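Clurby Community Help > Home and Garden > Water, Drains and Damp

Water bill says we used 3,728 litres while we were away. How?

Posted by Lurdes Gouveia, 1 July 2020

We went to my sister's place for a fortnight in January and turned off everything we could think of. I read the water meter before we left, which my husband considers a personality flaw, and again when we got home. The difference was 3,728 litres. The cat was in a cattery and the garden is mostly gravel and regret.

I let it slide at the time and assumed I'd misread a digit. Now the bills have come in and they're up as well, so I'm owed an apology by somebody in my own household.

Things I've already done: looked under the kitchen sink, looked under the bathroom sink, walked around the lawn in socks to feel for soggy patches. Socks stayed dry. No taps drip. Rang Brasville Water, who were very pleasant and told me the meter is mine to worry about on the house side and theirs on the street side, and that it was most likely on the house side. I'm in Vusungate, in an older brick place with one bathroom, a separate loo and a laundry out the back.

Before I pay a plumber to stand in my hallway and breathe in through his teeth, is there a sensible order to check things in?

dampandproud
Check for a leak.

Lurdes Gouveia
Thank you, I'll write that down.

oldmate_tapwasher
It'll be the toilet. It's nearly always the toilet. People go looking for a burst pipe under the slab because that's the exciting one, and meanwhile the cistern is quietly sending money down the back of the bowl where you can't hear it.

Do the meter test first so you know you've still got the problem. Last thing at night, everybody done with showers and teeth, no washing machine, no dishwasher. Write down every number on the meter, including the red ones. On most Australian meters the black digits are kilolitres, so one tick of the last black one is 1,000 litres, and the red ones are where you'll see a small leak. Don't flush overnight. (Tell the others. Put a note on the seat.) Read it again in the morning. If it's moved, something's running.

Then food colouring. A few drops in the cistern, not the bowl, and leave it half an hour without flushing. Any colour in the bowl means the seal at the bottom isn't sealing. The rubber goes hard and gets a ridge in it. A new one costs less than a sandwich and you can fit it yourself with the cistern tap off and your sleeves up.

If the bowl stays clear, take the lid off and look at the overflow tube. Water trickling over the top of that is the inlet valve not shutting. We had a Solberg valve that did it for the best part of a year. I adjusted the float, it behaved for a week, I adjusted it again, and so on until my wife bought a new one and left it on my pillow.

Still nothing? Shut the stop tap where the pipe goes into the house and watch the meter. If it keeps turning, the leak's between the meter and that tap, and you're into plumber territory. If it stops, it's inside, or it's the hot water system. Go and look at the relief valve drain on the side of the heater. A bit of dribble while it's heating is normal. A steady stream with its own moss is not.

dampandproud
That's what I said.

verandah_kev
Good answer above, I'd only add the garden taps. We had an irrigation timer left behind by the previous owners, in behind a hydrangea, with a flat battery and a valve stuck a whisker open. It was watering next door's fence. Lovely fence, very well hydrated.

Also ask Brasville whether they do a leak allowance. Plenty of water companies will knock something off if you can show a concealed leak and a plumber's invoice, but there's usually a deadline and they tend to want it fixed before you apply. They won't bring it up first. When I rang mine I was on hold for two rounds of the same pan flute number, and the form was two pages long and wanted the meter reading before and after the repair, so your habit of writing it down will finally pay its way.

Keep the readings in a notebook by the back door. I used the backs of envelopes and then had to go through the recycling in my dressing gown. 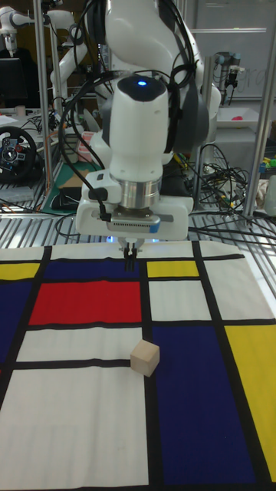

And if you do end up getting a plumber in, ask for leak detection as a separate price from the repair. Some of them roll it all together, and you can't tell what you paid to have it found and what you paid to have it fixed. Get them to write down where it was, too, as the allowance form will probably ask.

Lurdes Gouveia
Blue food colouring, blue bowl, eleven minutes. It was the toilet. My husband would like it known that he never said it wasn't. Off to buy a rubber washer, and I'll ring about the allowance tomorrow if I can face the pan flute.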